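Fri 26 July
Spice box task, hand-held gripper, demo collection

Present: me, Umut, Gülizar. Güven in after lunch for the calibration check.

Goal for the day was 10 clean practice demos of the drawer and jar task on the hexagonal organizer, then as many real ones as we could get through. Ended with 189 recorded, 14 of those thrown out. Log is in the usual folder under Clovow, same naming as February.

Task as we ran it: approach the box, hook the white tab on the front drawer, pull it open, let go, back off. Then take a jar by the glass from the top deck, lift it clear of its recess and put it on the table. The next demo starts with the box reset. Jars stay on the deck for the whole drawer part, which matters because a hard pull rocks the box and they knock together.
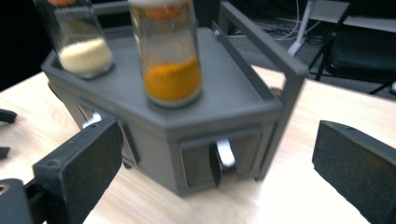
Umut did the first block and I did the second. We pull differently. He comes in low and straight and takes the tab between the finger pads. I was coming in from above and catching it with one finger, which opens the drawer fine but is no use to a policy that has to learn one way of doing it. Threw out eight of mine for that and redid them his way. Agreed for the rest: tab between both pads, pull straight out, no twisting at the end.

The handle on the box is a nuisance. Coming at the right jar from behind means going around it, and my wrist runs out of range. Front approach only from now on. Wrote that on the whiteboard.

Jars: pads grip the glass well enough if you close slowly. Closing fast tips the jar before both pads are on it. Gülizar suggests a short pause just before closing, a beat you can count in your head. Tried it on the last block and it felt better. No numbers on that yet. We need to keep the pause the same length between operators or we will be teaching it to wait for no reason.

Three of the 14 rejects were tracking loss, all when I turned my body and got between the window and the table. The other three were Umut starting to move before the recording had begun. He now waits for the beep.

Start and end poses. Barış asked last week for every demo to start with the fingers open over bare table and hold still for a moment before the approach, and the same again at the end. Makes it much easier to cut the recordings automatically.
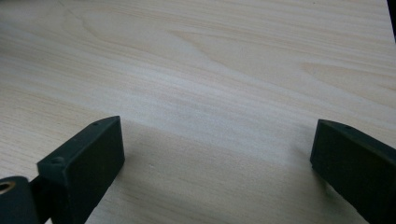

Güven reran the finger width calibration at 2 pm. Fully open reads the same as this morning, fully closed had drifted a little. He tightened a screw on the left finger and ran it again, fine after that. I have marked the demos from before the fix in the log. He doesn't think they need correcting but wants Barış to look at the closed values first.

Grain on the tabletop seems to be enough texture for the tracker at close range. I was worried about that and had a printed mat ready. Did not use it. Müzeyyen would like the mat tried anyway for comparison, maybe a short set of 10 with and 10 without.

To do
Send the log to Barış, with the pre-fix demos listed
Write the grasp rules up properly so Müzeyyen can start on her own
Try the side drawer, same grip, box turned so the tab faces the operator
Order spare pads from Rosholm, we are on the last pair
Ask Umut where the second battery went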